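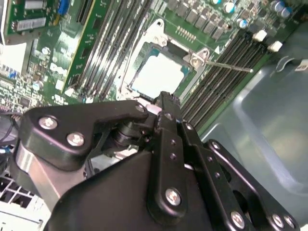
A gripper finger close to the processor socket, from the Olano open day.

Workshop Tips > Computers & Small Repairs

Search tips, tools, stains...

863 shares

WHAT A ROBOT DEMO CAN TEACH YOU ABOUT OPENING YOUR OWN PC (LESS THAN THEY SAY)

The flyer from Olano promised we'd see "the end of fiddly work." I've been doing fiddly work on a bench for most of my life and I wasn't ready to see it end, so I went along in October with a notebook and low expectations. The day's main event was a robot arm working inside an ordinary desktop computer, the kind plenty of offices throw out. I came home with a page of notes on computers and half a page on robots, and that seems the right balance for this site.

First, the claim. The handout said a machine like this will someday strip and refit old PCs with no person standing by. Maybe. There were people standing by the whole time I was there. When I asked what happens if the case is a different make, I got a long answer with the word "roadmap" in it. I asked the price of the arm and was pointed to the coffee.

Still, watching anyone work slowly inside a computer makes you think about how you do it yourself. Most of the dead machines that come across my bench died of hurry.

Lay the tower down

Don't work on a tower standing up. Put it on its side on something flat, with the open side facing the ceiling, and you'll stop dropping screws into the power supply. Unplug it at the wall first, then hold the power button in for a few seconds. Touch bare metal on the case before you touch a part, and do it again every time you come back from answering the phone.

Clear more table than you think you need. The parts you take out want a place of their own to the left or right, whichever side you don't reach across. The demo bench had a molded tray for this, and I'll admit I liked it. I won't be buying one. A muffin tin does the screws and a folded dish towel does the bigger parts, as long as the towel isn't fleece.

Find your landmarks before you touch anything

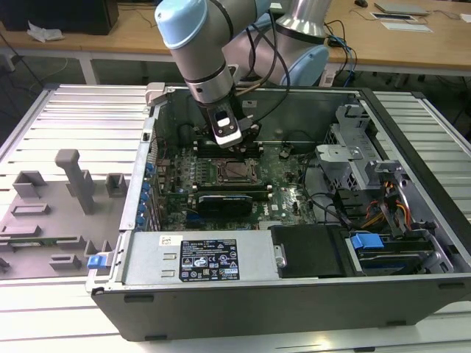 Take a photo with your phone from straight overhead, and another of any cable you plan to pull. On a lot of office machines the bits you're meant to grab are a different color from everything else, often blue or green, and those will usually come loose without a screwdriver. If a colored tab won't move, look for a second one. Pliers are how those tabs get broken.

Move loose cables out of the way before you start, and hold them back with a twist tie from a bread bag. I've seen the special magnetic clips that Rimport sells for this and they're nicely made, but I don't want a magnet rattling around in there with my screws.

Memory is the easy job. Press the latches, lift the stick by its ends, and line up the notch before you push the new one down. It takes a firmer push than a beginner expects. If it takes a really hard push, the stick is backward or it's the wrong type.

The processor is the job to skip if you can

Here's where I part ways with the handout, which described changing a processor as "routine." It's routine until it costs you a motherboard. On many desktop boards the tiny contacts are down in the socket, and a bent one is a miserable thing to fix. I paid $456 for a replacement board and the labor once, years ago, on a job I was doing as a favor.

If you have to do it:

Take the cooler off while it's still a little warm from use, and twist it gently before lifting. Old paste can hold like glue.

Let the lever up slowly. It's under spring tension and it will snap at you.

Hold the chip by its edges only. Match the small corner triangle to the mark on the socket, lower it straight down, and let go. It should sit flat with no pushing whatsoever. If it rocks, lift it off and look again.

Never brush the inside of a socket, not with a paintbrush, not with a cotton swab. The fibers catch. 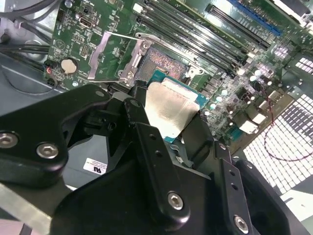

Posted by the Hidedik Bench Desk
22 February 2024
Filed under: Visits, Open Days

Back to the robot. I asked the man at the rail how it knew when the chip was seated and he told me that was "an area of active work." That was the most useful thing I heard all day, and I'd have liked to see it on the flyer. Your fingers do know. You feel the part settle, and you feel it when it doesn't. I've yet to see a convincing answer to that one, and the folks from Bakalis, who had the next table over with a packing machine, changed the subject when I raised it with them too.

I'm also not sold on the savings. A used office PC goes for under $200 in my town. An arm, a bench, somebody to set it up and somebody to watch it, all to pull parts from a machine at that price? Show me the sheet with the numbers on it and I'll read it. I asked for one and was given a tote bag.

Fairness where it's due. The setup was tidy. The computer's spot had been thought out, and so had the place for the parts. Most home repairers (me included, some evenings) work with a mug on the desk and a lamp in the wrong place.

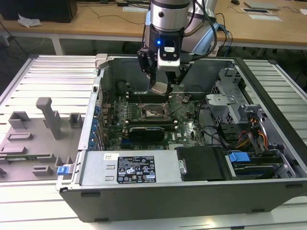

So copy the setup and leave the rest. Put the light to the side of the case so your own hands don't shade the socket. Keep drinks on another table. Work with one part out at a time, and put it down before you pick up the next.

When you put the cooler back, clean off the old paste with rubbing alcohol and a coffee filter, which leaves less lint than paper towel. A dab the size of a pea is plenty. Tighten the screws in a crisscross, a few turns each, going around more than once. Before you close the case, look for any cable near a fan.

Then start it up with the side panel still off and your hands well away. If there's no picture, shut it down, unplug it, and reseat the memory before you blame anything else. It's the memory more often than people like to admit.

Olano says there'll be another open day. I'll probably go, since it's close and the coffee was decent, and I'll ask about the price again.

20 comments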